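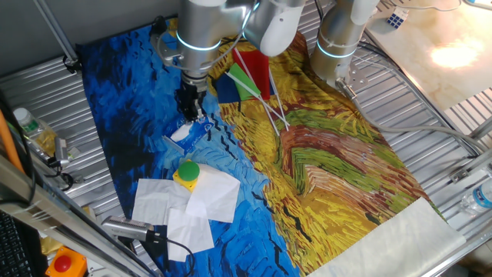 Two arms over one printed mat, with the left-hand gripper just above a small packet.

How to budget for a two-arm bench without crying in July

The arms are the easy part. A supplier such as Arkodent will give you a price for them in an afternoon, and you will write it at the top of a sheet and feel that the job is done. Leave plenty of room underneath.

1. Price the bench first. You want a rigid metal surface with slots or ribs you can fix things to, and a frame that doesn't wobble when both arms move at once. At Flelport we left this until last and paid for it twice.

2. Add the ends. Grippers, flanges and brackets are quoted separately, usually on page 4, in smaller type. Ask for spare fingers in the same order.

3. Put in a line for cables and mounts. Whatever length you measured, go up a size.

4. Budget for stopping. Each operator position gets an emergency stop within reach of the keyboard. Do not let anyone talk you into sharing.

5. Set aside 600 for props. Packets, cloths, flags, tissues, push buttons, a patterned mat to put them on – all cheap, all used up faster than you think. Our Odus bench got through its share in 30 days.

6. Check the lighting at the hour you plan to work. Shiny panels throw glare, and blinds cost money too.

7. Ask Pacheco, or whoever does your servicing, for the second-year price before you sign for the first. Then sit down.

Prices last checked 9/7/24.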